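Prullel Kids — Science Pages
Home Stories Machines Animals Ask Us
Search this site Enter a word Go

How Does a Robot Learn to Fold a Shirt?

28/08/2022
By Krajewska

Take a T-shirt and drop it on your bed. Now look at it. You know at once that it is a shirt, even if one sleeve is hiding and the neck is upside down. You can find a corner, pull it, and in a short time the shirt is flat.

For a robot this is very hard work. A cup has always the same shape. You can turn it, but it stays a cup. A shirt can have more shapes than anyone could write in a book. Every time you drop it, it makes a new one.

So the hard part is the thinking, and the thinking of a robot is done by software. Software is a long set of instructions for a computer. In June we visited Ziresano, a small workshop where people write software for robots that handle clothes. Their program has the name Clirero. It has three parts, and each part has its own job.

Part one: seeing

The robot has a camera. The camera gives the computer a picture, but a picture is only many small dots of color. The computer does not know which dots are cloth and which dots are table. The first part of Clirero must find this out. It colors all the cloth dots in one way and all the other dots in another way. Then it looks for useful places, for example an edge, a strap or the opening for the neck.

Black clothes are the most difficult. When cloth is very dark, a fold and a shadow look almost the same. Try it yourself at home — put a black sock on a black sweater and look at it with one eye closed.

Part two: planning

Now the computer knows where the cloth is. Next it must decide where to hold it and where to move it. This is called a plan. A plan can be very short: go to the edge, go down, close the fingers, lift, move to the left, open the fingers. If the fingers close too early, they catch only air. If they go too low, they push against the table.

Part three: control

The last part sends the plan to the motors. It checks many times in every second if the fingers are at the right place. If they are a little wrong, it corrects them. You do the same when you carry a full glass of water, but you don't notice it.

Where do the examples come from?

Nobody can write a rule for every wrinkle. For this reason the software learns from examples, like you learned to tie your shoes by watching someone. A person holds a tool with two fingers, similar to the fingers of a robot, and handles the clothes with it. A camera on the tool records everything from close by. When we visited, Clirero had 1,309 of these recordings to learn from.
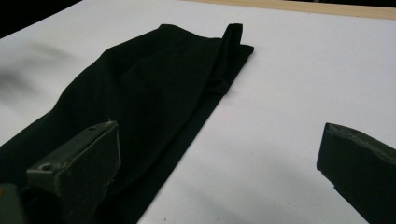 Black cloth on a white surface, seen from the tool.

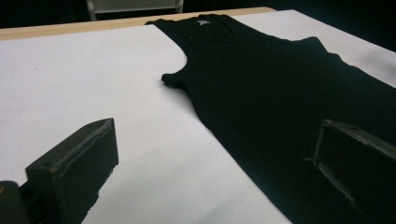 After the recording, the computer practices. It looks at one moment and guesses how the fingers will move next. Then it compares its guess with the movement that the person made. If the guess was bad, the software changes some numbers inside itself and tries the next one. At the beginning the guesses are terrible. Slowly they become better, but they are never perfect, and a new kind of clothing can confuse the program again.

Try it with a friend

You need a T-shirt and a table. One of you is the software and the other is the robot. The robot closes its eyes and uses only two fingers of each hand. The software may give only short instructions, such as "left hand up" or "close fingers". Can you fold the shirt in five minutes? Change places and try again with a sweater.

Words to remember

Software — the instructions that a computer follows.
Gripper — the part of a robot that holds things.
Plan — the list of moves the robot wants to make.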